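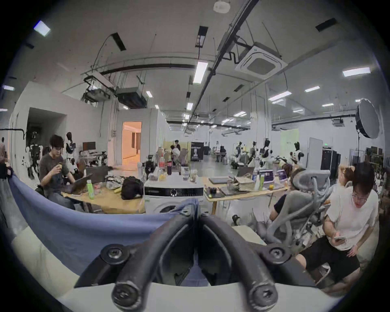 Kellovard Harvest Net, Green, with Center Slit

The Kellovard is a ground net for catching hand-picked and raked olives. It is sold flat, hemmed on all four sides, with a slit from one edge to the middle so the trunk of the tree can sit in the center. Two people can lay it in a few minutes. One person can do it too, but it helps to have a stone or a crate to hold down the first corner.

We have sold nets since the shop opened, and this is the one that most small growers end up with. It is heavy enough to lie still in a light wind and light enough to drag from tree to tree with the olives still in it. Steep terraces are the exception. On a slope, buy two smaller nets and overlap them, with the uphill net on top, or the fruit will run under the join.

What you get

One net, knitted polyethylene, UV treated
Reinforced corners with brass eyelets
Center slit with four tie tapes
Carry strap
Weight of fabric: 46 grams per square meter

Stakes are not included. For terraces we suggest the Ploken stake set, which comes in a bag of 20. The stakes are short and have a wide hook that holds the hem without tearing it. They also work with nets from other makers.

Choosing a size

Measure the spread of the branches, not the height of the tree, and add a long step on every side. Olives bounce, and the ones knocked off with a pole or an electric rake travel farther than you expect. A net that ends right under the outer branches will lose fruit all day.

The small size suits young trees and trees kept low by pruning. The medium is right for most mature trees in a family grove. The large is meant for old trees with wide crowns and needs two people to move when full. If you are unsure, take the medium.

Using it

Cut the grass before you lay the net. Long stems poke through the mesh and pull threads when you drag. Look for bramble canes too, as they do more damage than anything else in the grove.

Wrap the slit around the trunk, lap one side over the other by a hand's width, and close it with the tapes. A bow is fine. When the tree is done, open the tapes, lift the edges, and roll the olives toward the middle. Pick out the big twigs before you pour. Leaves can stay, the mill will blow them off.

Don't leave full nets on the ground overnight. The olives at the bottom get crushed and start to heat up, and you will taste it in the oil. Tip them into shallow crates with holes in the sides and take them to the mill as soon as you can get a slot.

Avoid walking on the net once there is fruit on it. Soft shoes help if you have to.

Care and storage

Shake the net out, rinse it with a hose, and hang it over a fence until it is fully dry. Fold it loosely and keep it off the floor of the shed. Mice will nest in a folded net if it is left in a corner all winter, so we hang ours from a beam.

Small holes can be mended with the Plutilham repair thread, sold separately in green and white. Use a running stitch, then go back over it. For a tear longer than your forearm, sew on a patch cut from an old net.

From our customers

"I bought three medium nets in November and we picked 134 trees with them. One has a tear from a bramble, my own fault. The tapes are better than the clips on my old nets." — Amirhossein Yazdani

"Good net. I would like a longer carry strap." — Lena Wieczorek

Delivery and orders

Nets leave our warehouse within two working days. In picking season the large size sells out first, and we can't always get more before the mills close. Groves and co-ops that need nets by the roll should ask for the Sharifi price list, which covers rolls up to 1,000 meters, uncut and without eyelets.

Unused nets can be returned in their original strap. We don't take back nets that have been on the ground.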